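4.2 Lock waits during bulk loads

We ran the load test on a Bromament server with one orders table and 14 secondary indexes. Each run inserted 300 batches while a second session read recent rows. Lock waits were logged by Enport, and the log was cleared before every run. Kanaujia wrote the load script; Štefanec set up the reader. Row counts were checked after each run against the source file.

With the default batch size of 912 rows, the reader was often held up by page locks near the end of the table. Cutting the batch to 600 rows made these waits shorter, but the full load took longer. The log file also grew faster with the smaller batch.
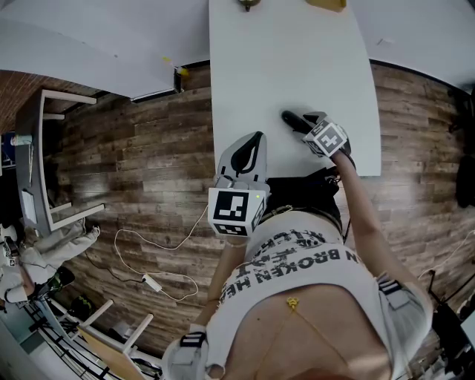 Figure 3. Two hand-held grippers above a white table.

Does a smaller batch remove the waits? It only shortens them. The reader still stops when it needs a page the writer has locked.

We repeated the test with row versioning turned on. The reader then stopped waiting on the writer, and the cost moved to the version store, which has to be sized before the load begins. Settings for both cases are listed in Section 5.

Shares: 14 | Comments: 0
© Fotier | Contact | Back to top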